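Stuketti (media player line)

Stuketti is a line of home disc players sold by the consumer electronics company Lulero. The players read DVDs, audio CDs and, in later models, Blu-ray discs. 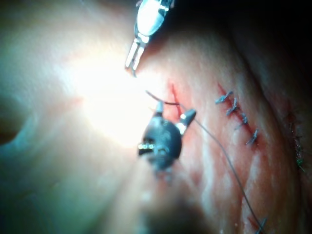

The line is aimed at buyers who already own a collection of discs and want a separate player for a living room or bedroom. It sits below the company's Nandness receivers in price and is sold mainly through online stores and auction sites, where refurbished units make up a large share of listings.

Contents
1 History
2 Design
3 Models
4 Disc and file support
5 Remote control
6 Reception
7 See also

History

Lulero began as an importer of car stereos and moved into home equipment when demand for cassette decks fell. Its first disc player was a rebadged unit built by an outside supplier, Paracha, which also made the loading mechanism for several other low-cost brands. The player sold under a model number only. The Stuketti name was introduced with the second version, which had a new front panel and a quieter tray.

Paracha continued to supply the loading mechanism until it stopped making optical drives. Lulero then bought the remaining stock of parts and used it in the Stuketti 18 and its variants. Later players use a standard computer-type drive in a metal bracket, which made them slightly deeper than the models they replaced.

Design

Most players in the line share the same steel case with a plastic front. The tray is on the left, with the display in the center and the play, stop and eject buttons on the right. The power button on early units cuts power completely. On later units it only places the player in standby, and a small red light stays on.

The power supply is internal. Early units have a fixed power cord, while the Stuketti 60 and later use a detachable figure-eight cord. Ventilation slots run along both sides, and the manual asks for a gap of at least a hand's width when the player is placed in a cabinet.

Models

Stuketti 18
The basic DVD and CD player. It has composite, S-Video and component outputs, along with a coaxial digital audio output. There is no HDMI port. A version sold with a silver front is otherwise identical.

Stuketti 19
The same player with an HDMI output and upscaling to 1080p. The S-Video output was dropped. A USB port was added to the front, behind a rubber cover that is often missing on used units.

Stuketti 60
The first Blu-ray model. It has HDMI, an Ethernet port used for firmware updates, and optical digital audio. Component video was removed, so it can't be connected to many older televisions without a converter.

Stuketti 4000
A larger model with a five-disc changer. It plays DVDs and CDs only. The changer is a carousel type, and discs can be swapped while another disc is playing. It was discontinued before the Stuketti 60 and had no direct replacement.

Disc and file support

All models play commercial DVDs, recordable DVDs that have been finalized, and audio CDs. Models with a USB port can also play MP3 files and display JPEG photos. Folders are shown in the order they were written to the drive instead of alphabetically, a behavior that was never changed in firmware.

Players are region-locked according to where they were sold. The region setting is stored on the main board and isn't offered in the user menu. Blu-ray and DVD regions are handled separately on the Stuketti 60.

Remote control

Two remotes were supplied over the life of the line. The first is a full-size unit with numbered keys and a jog ring. The second is a thin card-style unit without the ring. Either one works with the Stuketti 18 and 19. The Stuketti 60 accepts only the second type, and the setup menu can't be opened from the front panel, so used players sold without a remote are difficult to configure.

Reception

Buyer reviews have generally praised the picture from the component and HDMI outputs and the low price. Common complaints include slow loading on the Stuketti 60, a dim display, and the short power cord on early models. The carousel in the Stuketti 4000 was described as noisy, and worn belts are the usual fault in units offered for parts.

See also

DVD player
Optical disc drive
Video scaler
Nandness (receiver series)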